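Feb 2, 2025

Open day at the Cornano lab

I had been meaning to get to one of these for years, and when the sign-up list for the Cornano open day went round in November I put my name down within the hour. It was worth the drive! I came home with a notebook so full that I had to finish on the back of the parking slip, so forgive me if this jumps around a bit.

The lab sits behind the old Tudell building (go past the loading bay, ignore the first door, the buzzer is on the second one). Coffee first, then a safety talk, and I want to start there because it set the tone for the whole day. Nobody went past the glass doors without hearing it, and it was short and completely practical. Long hair tied back, lanyards off and in a pocket, no leaning on anything, and no handing an object to an arm unless the operator asks you to. We were told where the stop buttons were and then each of us had to walk over and point at the nearest one. I loved that. I've sat through plenty of safety slides in my time and couldn't tell you a word of them, but I could find those buttons in the dark.

There were 13 of us in my group, a good mix: teachers, a couple of people from a packaging firm, a retired machinist who asked the best questions of the day, and me.

The first stop was the rulebook itself. They call it the Hama, after the project it was written for, and it runs to 106 numbered rules in a ring binder with a very tired spine. Our guide let us pass it around. Some of it is what you'd expect, such as speed limits for an arm when a person is inside the marked area, who may clear a fault, who signs the sheet afterward. But a lot of it is about small housekeeping, and I found that part the most interesting of all. Rule 20 says that any change to the layout of a station has to be written down before the next run starts, even if all you did was slide a bin over by the width of your hand. Somebody asked if people really do that. The guide turned to a page of the log and there it was, line after line of bins and stools being moved, all initialed.

The second stop was the Cuervo room, where they work on household tasks. I'd pictured big, showy stuff, and what they care about is drawers. Opening them, closing them, putting things in, taking things out. A drawer is a good teacher, we were told, as it has a handle you can miss, a track that can stick, and a front edge that ends up out in the space where an arm wants to be. So there are rules for drawers too! An arm has to approach slowly, the operator has to be able to see both the handle and the gripper, and if the drawer catches you stop and look before you try again – no tugging.

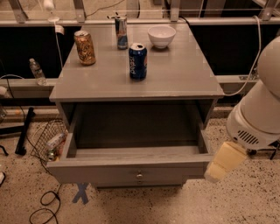
The rules about what goes on top of the furniture were new to me as well. Everyday things are fine and in fact preferred, drinks cans and dishes and so on, but each session has its own list and what is on the surface has to match it. Glass stays out unless two people have agreed to it in writing. The machinist wanted to know why cans, and the answer was that they tip over easily and show up a clumsy move right away.

We talked for a long time about floors. Position marks in tape are allowed and encouraged, and the rule is that you replace a mark as soon as a corner lifts. Cables get their own page in the binder. The guide said this is the page she would most like to rewrite, as it was drafted for a much bigger hall and some of it just doesn't suit a smaller room. I liked hearing that. They review the whole thing twice a year and anyone who works there can send in a change, with the name of the person and the reason printed next to the new wording.

After lunch (soup, very good bread) we had a go at writing a rule ourselves, in pairs. Ours was about where visitors should stand. It came back with 2 corrections, both fair: we had written "near" without saying how near, and we had forgotten to say who was in charge of checking. I've already gone through our own workshop sheet at home and found "near" in it four times.

They plan to run the day again in November. Wear flat shoes, eat before you come if you're an early riser, and ask to see the log.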